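Week 2: Gathering demonstrations

A handover is two problems pretending to be one. Each pair records 20 episodes on the Udness bench, and the dull ones count. Log the moment the second gripper closes, even when it closes on air.

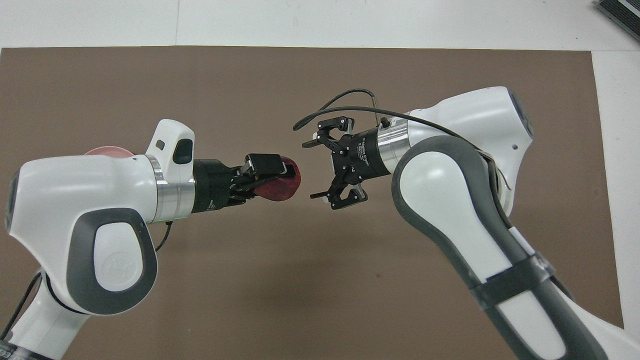
A student last December asked whether the fumbled handovers could be quietly deleted. They could, and the policy would then meet its first fumble in front of the graders. Label them and keep them.

Episodes due 1st November.

Udness Lab course notes | Contact: course desk | Back to top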